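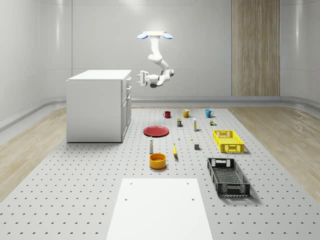
Friday, in at 7.30. Left the bus at Clindunby with the laptop bag soaked through and spent ten minutes drying the charger under the hand dryer.

Morning on the Siltwood cell model. Faustino wants the tidying task signed off in simulation before the real arm goes over the bench, and I agree with him on that. Tidying means mugs, plate, bowl and small groceries moved to their set places, crates left where they are. The start layout is now shuffled for each run. We did 30 runs before lunch and 22 passed. Of the failures, most were the mugs. The planner assumes it knows which way a handle points and comes in too close to it. I have widened the approach angle and will rerun on Monday's build.

The log now stands at 1,017 runs. Estrella has labelled nearly all of the failures by hand. Six months ago she was setting out and clearing the benches herself, every shift, and she was quick at it. Now she sits at the desk next to mine and decides whether a dropped bowl is a grip fault or a path fault. She is good at this too, because she knows what a badly placed bowl does to the next person. She told me at tea that her back is better and her eyes are worse. I have asked for a second monitor for her.
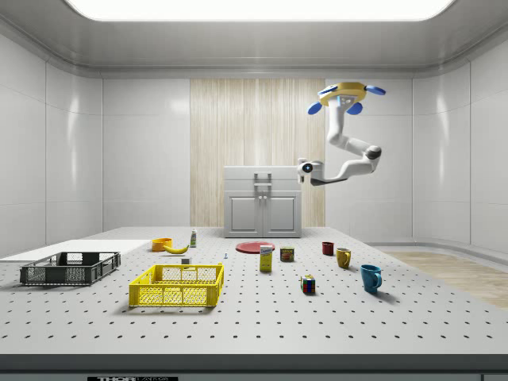 After lunch we went through the hand-over rules. The draft from Prikadell has the operator confirming every pick on a screen. Estrella timed it with a stopwatch and it adds around 15 minutes to a shift, all of it spent pressing the same button. I proposed confirming once per layout, with a stop button in reach. Faustino is not convinced. He wants a name against each pick in case of breakages. We left it open.

The other matter is grades. The bench staff are still paid as bench staff while doing what Laaksonen pays its technicians to do. I put this in writing to Faustino at four and he said he would take it upstairs. I kept a copy.

To do: mug approach, rerun with the same seeds, chase the monitor, new charger.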